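**Caixa organizadora Lukness 30, análise após uso em oficina**
Texto: Noémi Kerekes
21/3/18

A Lukness 30 é uma caixa aberta, de parede simples, vendida em três cores e sem tampa. A tampa existe como acessório e tem referência própria. Comprámos seis unidades à Enriquez, que as entrega em pilhas encaixadas, separadas por folhas de papel. Uma das seis chegou com o bordo marcado e foi trocada sem discussão.

O número 30 no nome corresponde ao comprimento exterior em centímetros, medido no bordo. No fundo, a caixa é mais curta, porque as paredes são inclinadas para permitir o encaixe. Quem planeia uma prateleira deve trabalhar com a medida do bordo; quem planeia divisórias interiores deve trabalhar com a do fundo. O folheto só indica a primeira.

## Material e acabamento

O plástico é injetado, com textura fina por fora e superfície lisa por dentro. O ponto de injeção fica no centro do fundo e tem uma rebarba ligeira, que em duas unidades fazia a caixa oscilar sobre superfícies duras. Resolve-se com uma lâmina em menos de um minuto. Os cantos são arredondados, com raio generoso, o que facilita a limpeza mas desperdiça espaço com peças retangulares compridas.

Não há pegas recortadas. O bordo dobra para fora e serve de apoio aos dedos, suficiente até cerca de metade da carga máxima declarada. Acima disso convém segurar por baixo.

## Ensaio de carga

Pesámos o conteúdo em passos de 500 g, com areia em sacos, e deixámos a caixa apoiada apenas pelos dois lados curtos. Até 1000 g não registámos flexão mensurável no fundo. A partir daí a deformação é visível à contraluz e recupera por completo quando se retira o peso. O fabricante não recomenda o apoio pelos lados curtos, pelo que o resultado deve ser lido como margem. Não como modo de utilização.

Com o fundo totalmente apoiado, o comportamento é o esperado. A caixa mais carregada do lote ficou com 2486 g de parafusaria durante duas semanas, sem marcas nem abertura das paredes.

## Uso com peças soltas

A maior parte das caixas deste tipo acaba cheia de peças pequenas sem divisória. Nesse regime, o que interessa é a altura da parede, a largura da boca e a facilidade com que se chega ao fundo com a mão. A Lukness tem a boca larga e deixa ver o conteúdo todo quando está a menos de metade da altura. Cheia, perde essa vantagem, como qualquer outra.

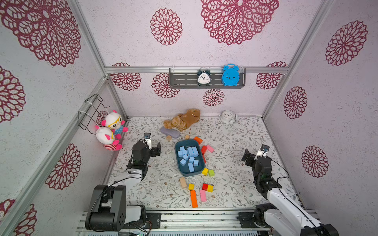 *Blocos azul-claros numa caixa verde-azulada escura, com outros blocos à volta.*

Para triagem por cor ou por tamanho, recomendo um interior claro. Nas versões escuras, as peças de tom próximo confundem-se com a parede, sobretudo nos cantos. Jolán Virág, que usou duas das caixas na bancada de eletrónica, chegou à mesma conclusão com condensadores e passou a forrar o fundo com cartolina branca.

## Comparação com a Jito

A Jito de dimensão equivalente custa um pouco mais e traz pegas recortadas. O encaixe entre unidades é mais apertado: quatro caixas vazias empilhadas exigem duas mãos para separar. A Lukness separa-se com uma. Em contrapartida, a Jito tem o fundo nervurado e não desliza em bancadas lisas, ao passo que a Lukness desliza com facilidade quando está vazia. Quatro pés adesivos corrigem isto, mas impedem o encaixe completo.

A tampa da Urnbridge, vendida como compatível com ambas, só fecha bem na Jito. Na Lukness fica solta num dos lados curtos.

## Limpeza

Água morna e detergente neutro. A textura exterior retém grafite e pó de metal, que saem com uma escova macia. O álcool isopropílico não alterou a cor nas zonas testadas. A etiqueta de origem deixa cola, que também sai com álcool.

## Classificação

| Critério | Nota (0 a 5) |
|---|---|
| Rigidez | 4 |
| Acabamento | 3 |
| Empilhamento | 4 |
| Acesso ao conteúdo | 4 |
| Acessórios | 2 |

Em abril repetimos a medição do fundo nas seis unidades, depois de mais algumas semanas de carga. Até lá mantenho a recomendação para parafusaria e peças leves, com a versão clara como primeira escolha.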